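The Long Room at Brimley

How one big shared office learned to live with its own desks

By the time I had climbed the stairs at Brimley and got my breath back, Monique Pichon had already put a mug of tea in my hand and apologized for the noise, which I hadn't noticed yet. She has run the office for Cellero for eight years, through two leases, one flood in the basement and more chair deliveries than she cares to remember, and she talks about the place the way some people talk about a big old dog. It's lovely, it sheds, it takes up more space than you planned for, and you wouldn't swap it.

I had come to write about tidiness. My own desk at home had reached the stage where I was eating lunch over the sink so as not to disturb it, and a friend told me that if I wanted to see how thirty people could share one enormous room without going to war over a stapler, I should spend a morning with Monique. So I went, in March, with a notebook and a guilty conscience.

What surprised me was how little she wanted to talk about drawers. She wanted to talk about the ceiling. When Cellero first looked at the building, the agent kept steering everyone toward the floor area (3,582 square feet, he said it so often that she can still do his voice) and Monique kept looking up. "You can forgive a lot of mess in a room with a tall ceiling," she told me. "Put the same mess in a low room and people start getting headaches."

I think she's right, you know. It's all white up there, with a great white beam arcing down through it, and your eye goes up before it ever gets to anybody's paperwork. There are long fluorescent lights for the serious business of reading small print, and then dome lamps hanging lower down, which she is very fond of and will defend against anyone who calls them fussy. Her feeling is that people will look after a room if it looks as if somebody has already taken some trouble over it.

Then there's the railing, dark metal with a wooden rail along the top, and I defy anyone to walk past it without putting a hand on the wood. I did it on my way in and again on my way to find the bathroom. Coats are not allowed on it. Scarves are not allowed on it either, after a long winter when the whole thing started to look like a yard sale, and Monique had a stand put in by the stairs that holds more than you'd think.

The desks came next, and these were her biggest gamble. The old ones had been gray and wipeable and everybody hated them, so when the furniture budget finally came through she ordered wood. There was some grumbling about coffee rings. She bought coasters, lost most of the coasters, bought more, and eventually decided that a ring or two was the price of having a surface people liked to lean their elbows on.
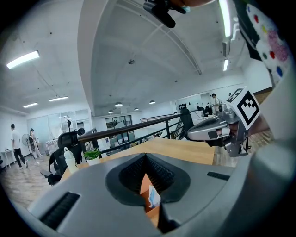 The little stuff

Ask Monique what really makes an office untidy and she won't say paper. She'll say it's the small things nobody has decided to keep. A light blue and white bit of something, folded up like a wrapper or a packet, can sit on a wooden desk for weeks if you let it, and every day it stays there it looks a bit more as though it belongs. Then it gets a friend. Then there's a rubber band, and a dead pen, and a key to goodness knows what.

Her answer is a habit she calls the pocket round, and I've been doing it at home ever since with mixed results. At four in the afternoon you stop, stand up, and pick up only what would fit in a coat pocket. You leave the big piles alone! The big piles, she says, usually have a person behind them who knows what they are, and moving them causes more trouble than it cures. The small stuff goes in the trash, or back where it came from, or into a shared tray near the stairs if you honestly can't say whose it is.

The tray came from a shop called Hamada, and it has a life of its own. Monique empties it at the end of every month, and she once found a baby tooth in it, which was claimed within the hour.

Borrowing and giving back

The other half of her system is a cabinet named Woretura, for reasons that go back to a typing mistake on a delivery slip. Tape, scissors, spare cables, the good screwdriver, all of it lives in there, and the labels inside are written by hand in Monique's round capitals. She printed a set once. People ignored them completely, and she went back to the marker pen.

I asked whether she ever gets tired of it, all this picking up after grown adults. She thought about that for a while, turning her mug around. She said her mother had kept a café with 300 teaspoons on the books and never more than half of them in the drawer, and had been perfectly happy, and that she tries to remember the teaspoons when the scissors go missing.

We finished our tea standing at the rail. Somebody had hung a scarf on it. Monique looked at it, moved it along to the stand without breaking off what she was saying, and went to see about the next delivery of chairs.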